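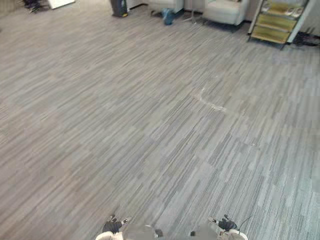
Teppichboden mit heller Schramme.

Tagebuch der Versuchsküche Clarkholm, Januar. Beginn um 7 Uhr. Angesetzt wurde der Linseneintopf nach der Rezeptur Costache, erstmals mit püriertem Sellerie anstelle der Sahne. Einwaage der Linsen: 778 g. Die Garzeit wurde gegenüber dem Vorversuch um zwei Minuten verkürzt — der Biss blieb erhalten. Der Essig ist künftig erst nach dem Abschmecken zuzugeben.

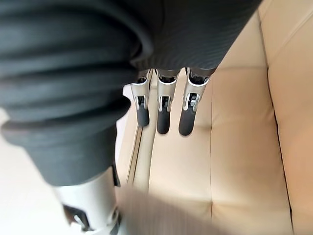

Chiến Bùi wandte ein, der Sellerie überdecke den Kreuzkümmel, und bat um eine Vergleichsprobe mit weißen Bohnen. Dem wurde entsprochen. Die Bohnenvariante band besser, wirkte jedoch stumpf im Geschmack. Eine Entscheidung wurde vertagt. Lorbeer ist nachzubestellen.
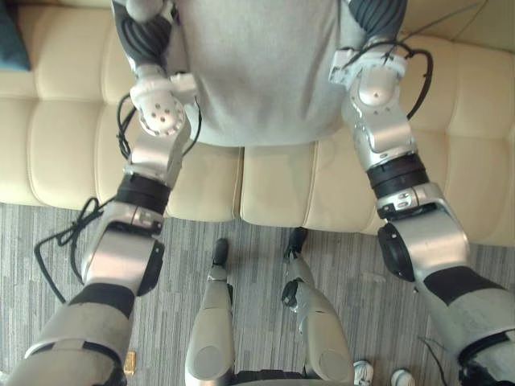
Hellgraues Textil vor der cremefarbenen Couch.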